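Home Products Hand-held grippers Spares Service Contact

Bravano Hand-Held Gripper – setting up and looking after yours

The Bravano is our grey hand-held gripper, made for people who want to teach a picking cell by hand before the arm goes anywhere near the job. You hold it, you do the work as you'd like it done, and the same fingers go on the arm afterwards. We've been building it at Biltbridge for a good while now, and most of the ones we sold in the early days are still out there earning their keep, which pleases us no end.

It comes to you assembled and checked, with the cable fitted, a spare set of finger pads and a small hex key that you will certainly lose (we sell those too, and they cost very little). The body weighs 460 grams without the fingers. That's light enough for a morning's work, though we'd still say put it down and have a cup of tea now and then.

Before first use, give yourself half an hour and a clear bit of bench. Open and close the fingers slowly a few times and feel for any catching. Then follow the cable with your eye from end to end and see that it isn't pulled tight anywhere when the fingers are fully open. A little slack is what you want – enough to move freely, not so much that it loops into the fingers. 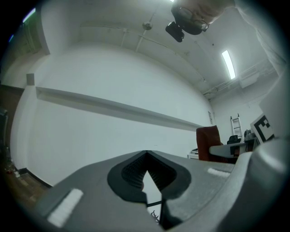 Joscha Ehlers
Workshop and Service, Biltbridge

I look after most of the grippers that come back to us, and I'm always glad to see one that has been kept clean. The dark recess in the middle of the body has fine ridges inside, and ridges do love dust. A soft dry brush does the job nicely. Please don't use an air line on it, however tempting, as you'll only drive the dirt further in. While you're there, look into the V-shaped opening and check the thin black cable that crosses it. If the outer covering looks scuffed or flattened, order a new one before it gives you trouble in the middle of a run.

Next come the small white pads on the body. Press each one gently at the corners. If one lifts, take it off, wipe the surface with a barely damp cloth, let it dry and fit a fresh pad in the same place and at the same angle. My colleague Rüdiger Stöcker likes to go round them all with a fingertip every morning before switching on, and I've picked up the habit from him.

If you use a marker board with your cell, stand it upright and keep it flat and clean. Run the Quansah setup routine again whenever the board or the fingers have been moved. It takes 5 minutes. Error 404 on the Quansah screen means the gripper hasn't been found, and nine times out of ten the plug simply wants pushing home.

For a gripper in daily use we suggest a proper service every 6 months. Send it to us with the fingers on and the cable coiled loosely, and pop a note in the box telling us how it has been behaving – the more you tell us, the quicker we find things. We close the workshop for part of November for stocktaking, so do get in touch beforehand if yours is due then.

Cables, pads and brushes are on the Spares page. The older Gostar fingers will fit with the adapter plate, sold separately.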